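This site uses cookies to remember your settings. Accept | Manage preferences

Minutes of the Household Machines Working Group, Goltness
13 March 2019
Minutes taken by Mwende Temba

Ermira Kelmendi in the chair. Apologies from the Gukent office, who had a delivery to wait in for.

1. Minutes of the last meeting
Agreed, once "the robot folded a towel" was amended to "the robot held a towel."

2. Are we there yet?
The chair put the standing question: can a machine do a day's ordinary chores without a person standing next to it? The meeting said no, in less time than last year. E.K. asked that this not be recorded as progress.

M.T. went over the Hurnent figures. Of 1000 attempts at opening a household door or drawer, 900 ended with the thing open. Cunha asked how many ended with it closed again. Hurnent had not been asked to close anything. Cunha wondered aloud what sort of kitchen they had in mind.

3. Cabinets and latches
Long discussion. Handles are no longer thought to be the hard part. Small catches are, especially low down, where a hand has to come in at an angle and a sleeve can get there first. M.T. said her nephew manages the one at home and he is not yet two. The chair ruled the nephew out of scope.

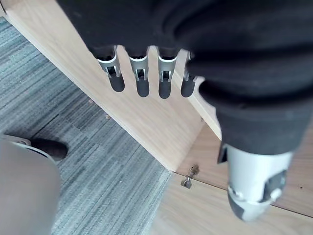
Item 3: robot hand at the wooden cabinet, with the small metal latch at lower right.

Cunha proposed a larger latch. E.K. replied that people already own furniture and are attached to it. Proposal withdrawn, with some muttering.

4. Shop floor
Shelf restocking at Gukent stands at 65 boxes an hour when the boxes are all one size. With mixed sizes it stands at 14. The store manager has written to say that his customers like to buy different things.

5. Budget
Gripper pads again. Approved.

6. Actions
M.T. to ask Hurnent for closing figures.
Cunha to draft a list of chores in order of difficulty, leaving out fitted sheets until the group feels stronger.
E.K. to answer the store manager politely.

7. Any other business
The dishwasher in the Goltness kitchen needs emptying. No machine was put forward. M.T. to do it.

Next meeting in May.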